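Automation Equipment Plan: Speaker Notes
Speaker: Svatopluk Urban, Equipment Planning, Flarnton
Version 10/09/2022

Opening

Thank members for attending. State the purpose: to seek agreement in principle for the purchase of bench-top arms for the Flarnton teaching laboratory. No funds are committed by this session. The written submission follows in March.

Slide 1 - Present position

The laboratory currently operates a single arm under the Bumum lease. Bookings last year came to 411, and demand from the Osten campus is not included in that number. The lease may be renewed, but the monthly charge rises on renewal and the organisation holds no equity in the equipment at the end of the term.

Pause for questions on the lease. The full terms are in the printed pack.

Slide 2 - What is to be purchased

The proposal covers 3 arms, each with a parallel gripper and a wrist camera. Hämmerli has quoted on the complete package and, separately, on the arms alone. Draw attention to the second quotation. Grippers wear at a different rate from arms and should be carried as their own line in the budget, with a spare set of finger pads for each station.

Slide 3 - The workstation

Allow members a moment with this slide. The point to be made is that the bench fit-out is a modest cost beside the arm itself: a plain white tabletop, a white cloth hung behind it, and a plastic cup as the object to be handled. The view is the one the wrist camera provides, with both gripper fingers open.
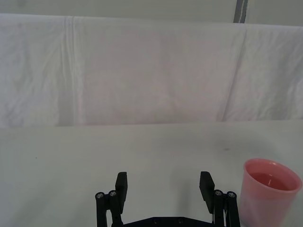

Slide 4 - Recurring costs

Members will ask about consumables. The allowance is $600 per station per year, covering cups, backdrop cloth, cleaning supplies and finger pads. Liquids used in handling exercises are to be drawn from the general laboratory stores and are not charged to this program.

Servicing is the larger item. Hämmerli offers an annual visit under contract, or attendance on call at an hourly rate plus travel. The recommendation is the contract for the first term, with a review before any renewal - the fault history of new equipment is difficult to predict.

Slide 5 - Risks

Delivery times remain uncertain. The electrical work at Osten must be finished before any arm is installed there, and storage at Flarnton is limited. Staff training has been costed at 100 hours in the first year. If that allowance is reduced, the third arm should be deferred.

Close

Ask for agreement in principle to proceed to a written submission. Note any conditions for the minutes. Questions on the Hämmerli quotations may be sent to Mr Urban after the session.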